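Drawer and Tray: a README for the jewellery sorting collection

Tangles, trays and little gold knobs. I've been putting this together since February and I'm delighted it's finally tidy enough to share.

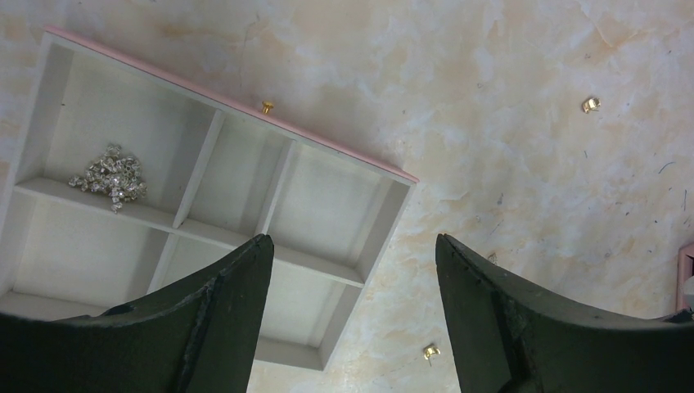 What's in the collection

Short recordings and stills of jewellery being put away, taken out and shifted between compartments in small divided drawers. There are 169 recordings in this release. All of them are close work over a tabletop, and most stick to a single piece, or a single clump of pieces, in a single drawer.

The white tray with the pink edge and the gold knob is the one we call Carusico, after the box it belongs to. It's my favourite of the lot. The compartments are different sizes, so there's a real decision to make about what goes where, and the matte white floor shows up every little shadow. The sparkly silver-toned clump with the clear crystals is called "the cluster" in all the notes. It counts as one item. Please don't write in asking how many pieces are in it!

The other boxes are Gorkia (deep drawer, ring rolls down one side), Abernathy (shallow, lined in grey felt, sticks a bit in humid weather) and Skanalov (a travel case with a lid that won't stay open past halfway). Each has its own folder.

How it's organised

carusico/ — divided drawer, open compartments, no lining
gorkia/ — ring rolls and one long well
abernathy/ — felt-lined drawer, small square compartments
skanalov/ — travel case, lid and lower pocket
notes/ — one plain text file per recording
labels.csv — the table everybody will want first
CHANGES.txt — what moved since the last release

File names start with the box name, then a three-digit number, then a letter if there was a second go at the same task. So gorkia_041b is the second go at number 41. The numbers don't restart for each box. I know that's odd, but by the time Barrett pointed it out we had notes cross-referenced all over the place and I wasn't brave enough to renumber.

What's in labels.csv

file: the name without its ending
box: one of the four names
item: what's being handled, from the item list below
start_cell and end_cell: where it was and where it was meant to go
state: loose, clumped, coiled or flat
outcome: placed, dropped, snagged or stopped
light: window, lamp or both
note: free text, often blank, occasionally far too long

"Clumped" and "coiled" caused more discussion than anything else in the whole project. We settled on this: if you can see a clear loop going round, it's coiled. If strands are crossing over one another in a pile, it's clumped. Yoon-hee went back through every row with that rule in hand and changed 13 of them. If you find another, she would love to hear from you.

Naming the compartments

Compartments are numbered from the back of the drawer to the knob end, left to right, as if you were standing in front of the box and had just pulled the drawer open. The knob side is always the front. It doesn't matter which way the drawer has been turned for the recording, the numbering travels with it. This catches everybody out once. When a drawer is sitting on the diagonal, find the knob first and work from there.

Lined compartments have an L after the number. Ring rolls are R1, R2 and so on. The well in Gorkia is just "well".

Item list

cluster: silver-toned links with clear crystals, usually clumped
fine chain: the thin gold-coloured one, a terror for slipping over dividers
beads: blue glass on elastic
studs: a pair on a card
hoop: a single hoop, its partner long gone
brooch: the enamel leaf
ring A and ring B: A is plain, B has a raised stone that catches on felt
watch strap: leather, no watch

None of it is precious. Most of the pieces came out of op shops or the bottoms of our own drawers, and Paloma donated the brooch on the condition that it got top billing somewhere. Paloma, consider it done.

Things we learned about putting jewellery away

I didn't expect this section to be so long, but sorting small shiny things turned out to be completely absorbing.

Low dividers are kinder than tall ones for anything with strands. A trailing end can flop over a low wall and be nudged back, but on a tall one it hangs there and drags the rest along.

The cluster travels best when it's lifted from the middle of the pile. Lifted by a strand it stretches out, swings, and lands across two compartments — pretty, but no use. Those attempts are marked "snagged" if a divider was involved and "dropped" if one wasn't.

Felt is lovely for rings and awful for beads. The elastic grips it and the whole string comes up with a twist.

Small compartments aren't necessarily tidier. A chain poured into a wide cell settles nicely in its own heap. The same chain in a narrow one climbs the walls.

Colour makes a huge difference to what you can make out. Silver-toned links on white are hard going in flat light and gorgeous under a lamp. The fine chain on Abernathy's grey felt is the clearest thing in the collection.

Surfaces and light

Carusico sits on the beige and white marbled surface. The other three boxes were done on a kitchen table with a plain cloth over it, which was ironed for the first few sessions and then wasn't. Window light is from the left in the morning folders. Lamp recordings were made after six in the evening, with a 60-watt-equivalent warm bulb on a clip. If the light column says "both", expect double shadows along the dividers.

Known problems

Nearly 30 rows have a blank end_cell. In those the item was only being rearranged within its own compartment, so there was no destination to write down. Treat blank as "same cell".

abernathy_077 and abernathy_078 have their notes swapped. I've left them alone for this release so that nothing breaks for people already using them, and they'll be fixed in the next one.

Ring B was called "stone ring" in the oldest notes. Search for both.

Skanalov's lid falls shut partway through four recordings. They're kept in and marked "stopped". Two of them are very funny.

The state column describes the item at the beginning of the recording. There's no column for how it ended up. Priya has started one and it'll go in once all four boxes are done.

Good uses and poor ones

This is a nice size for trying out ideas about tangled items, divided containers and where to set things down. It's also handy if you're designing drawer inserts and want to see how real odds and ends behave in different cell sizes, which is how Gwenllian has been using it.

It's a poor fit for identifying or valuing jewellery. The item names are nicknames. There are no weights, no materials testing and no hallmarks recorded, and "silver-toned" and "gold-coloured" mean only that.

It's also all one kind of household. Four boxes and a handful of pieces don't cover the range of what people wear or how they store it. We'd be thrilled to add wall hangers, saucers by the sink, tackle boxes, whatever you've got.

Adding your own box

Give the box a name that isn't already taken. Draw a quick plan of the compartments with the knob or opening side at the bottom, number them as described, and put the plan in the notes folder. Use the existing item names only if you're handling the same sort of thing, otherwise add a line to the list. Fill in every column of the table except note.

Please leave out anything engraved with a name or date, and check lockets before you start.

Send additions to Yoon-hee Bang, who merges new rows on Tuesday evenings. Questions about the labels go to Priya Ambrose. Anything about dividers, linings or where on earth to buy a drawer like Carusico's can come to me, and I will answer at length.

Credits

Boxes and pieces: Paloma Kincaid, Gwenllian Gwilliam
Labels and checking: Yoon-hee Bang, Priya Ambrose
Folder structure and file names (under protest): Barrett Lindqvist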